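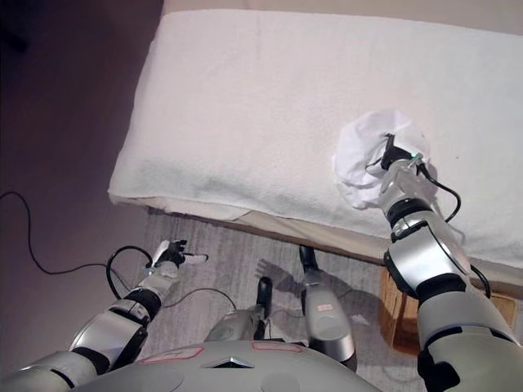 Fiifi Aidoo, Lultham bench notes
Mon 15 July

Wiping the padded table again, towel cover on. The right hand holds the cloth bunched up and pressed to the towel; left hand stays open, off to the side, doing nothing useful. A person would hold the towel down with it. Asked Gifty whether we can script that before we try to learn it. She says yes, two days.

Can it do this chore yet? Not for a customer. White cloth on white towel is hard on the segmentation — moved to the blue cloths from Manurung for the next batch. We have 746 usable runs since February and want 1,195 before retraining.

Folding is further off. Gifty Quaye did 200 towels by hand at Brilenport to get us a baseline time, and we are nowhere near it.

To do: tape down the long cable on the floor. Order more cloths.

Trorkex workshop notebook | Contact | Back to top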